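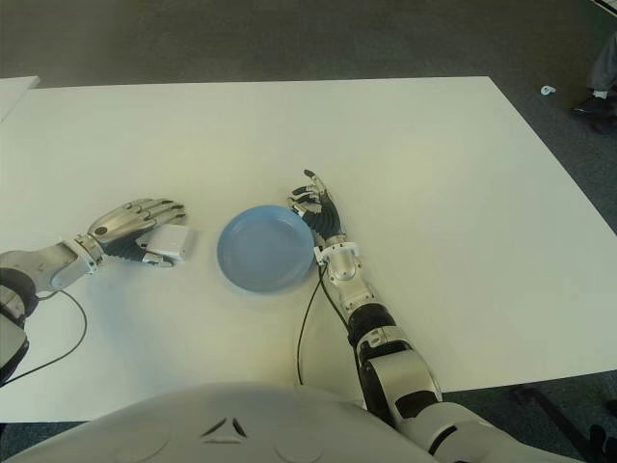

blue plate, white table

mossbank
Re: Chaudhary dinner plates, keep or return?
November 12, 2019
Got 20 of these for the village supper club, light blue. Glaze marks if you so much as look at it with a steak knife. Truvow want 80 quid to take them back. Keep or not?

pipkin_t
Keep. Knife marks are just metal rubbed off on the glaze, bit of cream cleaner and they go. Did all ours in September.

oldgreycob
Disagree. If its marking in week one the glaze is soft. Send back, get Plinari, plain white, dull but they last.

mossbank
White on white tables though – looks like a hospital.
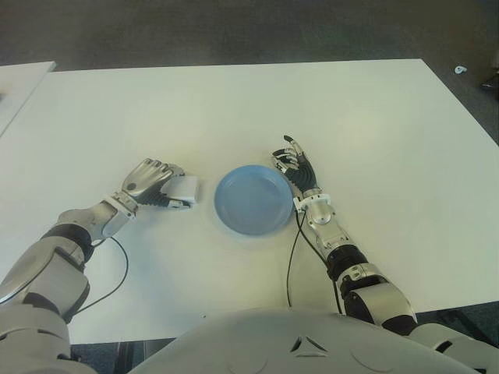
Supper club food is mostly beige, lets be fair. Pie, mash, more pie. I want a bit of colour under it, and light blue on a bare white top does that without me having to buy cloths as well. The raised rim keeps gravy in too.

oldgreycob
Cloths are cheaper than new plates evry year.

pipkin_t
Not once you've washed them they're not. Try the cleaner on one first, then decide

mossbank
Will do. Any brand?

pipkin_t
Tranda, the paste one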